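Lultora Kitchen Words

Welcome, and thank you for stopping by! Lultora is a small word list for people who like reading old home recipes and keep getting stuck on the vocabulary. It grew out of a box of handwritten cards I inherited, and then out of several more boxes that friends of friends were kind enough to lend me once they heard what I was up to.

What's in it

There are 437 entries in the main file, words.csv. Each one has the word as it was spelled on the card, the spelling you would find in a dictionary today, a short meaning, and a note on which box it came from (Fomo, Sun or Prulutness, which are just the nicknames I gave the boxes). Another 18 words sit in unsure.csv, and I would dearly love some help with those.
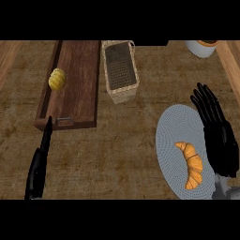
Spelling was the hardest part, I have to say. One writer in the Sun box had four ways of writing "molasses," sometimes two on the same card, and I kept every one of them so that a search will find whichever you happen to be looking at.

Using it

Open the file in any spreadsheet program, or load it as plain comma-separated text in UTF-8. The first row holds the column names. Blank cells in the "meaning" column are words still waiting their turn.

Known gaps

Baking is covered far better than anything else, with 210 entries, and pickling is thin. I hope to get to the rest of the Prulutness cards in May.

Corrections are very welcome, so please open an issue and tell me which row you mean.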